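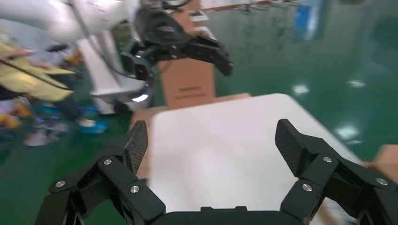 Euan Lamont

Course notes > Plant Pathology > Unit 4: Wall-less bacteria

Phytoplasmas: transmission, effects on the host, and detection

These notes cover the phytoplasma part of Unit 4. Viroids are handled separately. You should already know the difference between xylem and phloem and what a sieve tube does.

1. What they are

Phytoplasmas are bacteria without a cell wall. They belong to the class Mollicutes, together with the spiroplasmas and the mycoplasmas of animals. In plants they live almost entirely in the sieve elements of the phloem. In insects they live in the gut, the blood and the salivary glands. Both hosts are needed for normal spread.

Until the late 1960s the diseases they cause were put down to viruses. The "yellows" diseases moved by grafting and by leafhoppers, and the agent could not be grown on standard media. Electron microscopy of phloem then showed small bodies bounded by a single membrane, and symptoms eased after treatment with tetracycline. Penicillin had no such effect, as expected for an organism with no wall to attack.

Genomes are small, most of them under one million base pairs. Many pathways found in free-living bacteria are missing. The known genomes lack genes for ATP synthase, and the cell is thought to take much of what it needs from the host. This is one reason that growing them in pure culture is so hard. Species are therefore named under the Candidatus convention.

2. Movement between plants

The main vectors are leafhoppers, planthoppers and psyllids, all of which feed on phloem sap. The sequence is:

- Acquisition. The insect feeds on an infected plant and takes up cells with the sap.
- Latent period. The bacteria cross the gut wall, multiply, and reach the salivary glands. This takes days to weeks, depending on temperature and on the pair of species involved.
- Inoculation. The insect feeds on a healthy plant and passes the cells in with its saliva.

Once infective, an insect usually stays so for life. Note that an insect which tests positive is not always a vector. The gut may hold bacteria that never reach the saliva - a common error in survey reports.

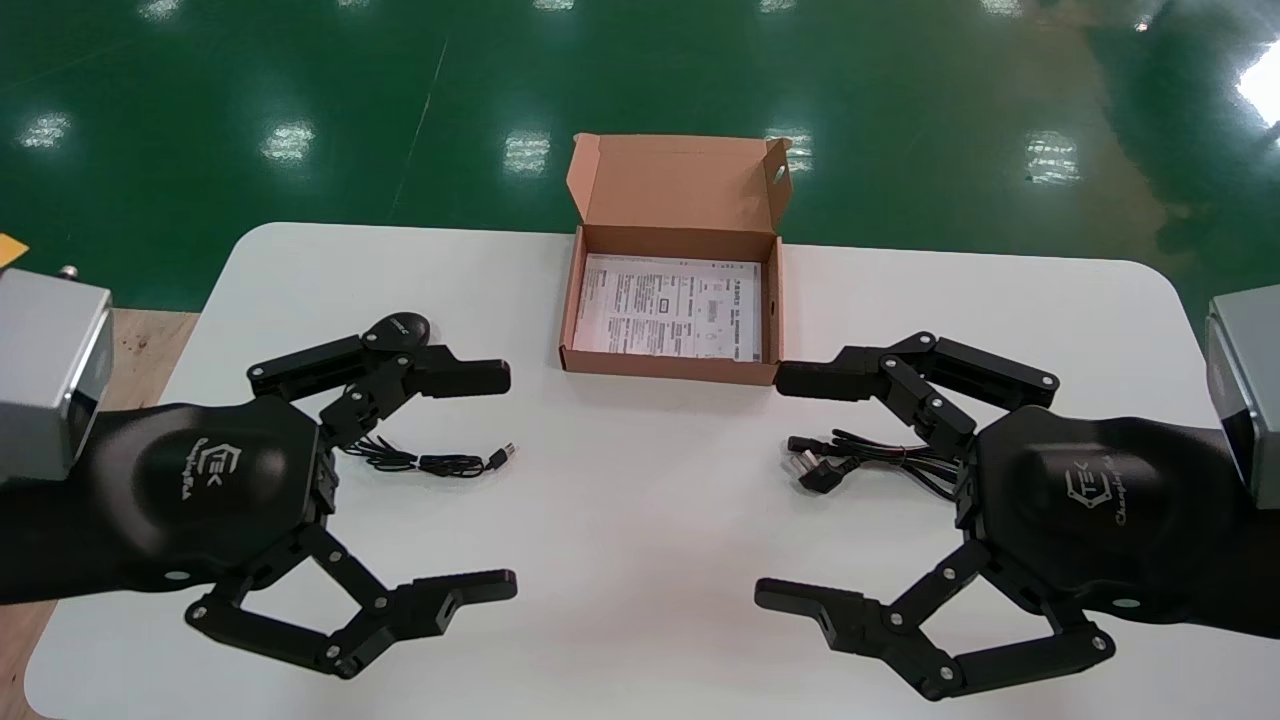
Phytoplasmas also move by grafting, by dodder, and in cuttings taken from infected stock. Spread on pruning tools is not considered important, in contrast with several viruses and viroids.

3. Effects on the host

Typical symptoms are yellowing, stunting, witches' broom (many thin shoots from one point), virescence (green petals) and phyllody (leaf-like organs in place of floral ones). Few of these are specific. Yellowing in particular is easily confused with nutrient shortage or root damage.

Several symptoms have been traced to secreted proteins called effectors. SAP54 leads to the breakdown of MADS-domain transcription factors that control flower development, and so produces leaf-like flowers. SAP11 destabilizes TCP transcription factors, which changes leaf shape and branching and lowers jasmonate production. Leafhoppers lay more eggs on plants that express SAP11.

4. Detection

The usual method is nested PCR on the 16S rRNA gene, with 2 rounds of amplification. In the teaching protocol each round runs for 38 cycles, and total DNA is taken from leaf midribs, where phloem is concentrated. Include a water control in both rounds and carry the first-round control into the second. Nested PCR is sensitive and just as easily contaminated.

Titer is uneven within a tree and changes with the season. In the Dernwood practical, 40 midrib samples are pooled by branch, and a negative pool is sampled again before the tree is recorded as clean.

Reading for the next session: Granura handbook, chapter 4.

Filed under: Plant Pathology, Bacteria, Handouts

Comments

Brarnance
Does the latent period restart if the insect molts?

Euan Lamont
No. Nymphs can acquire the bacteria and remain infected as adults.

Lewis
Section 4, are petioles acceptable if the midribs are too thin?

Euan Lamont
Yes, petioles are fine. Record which tissue you used.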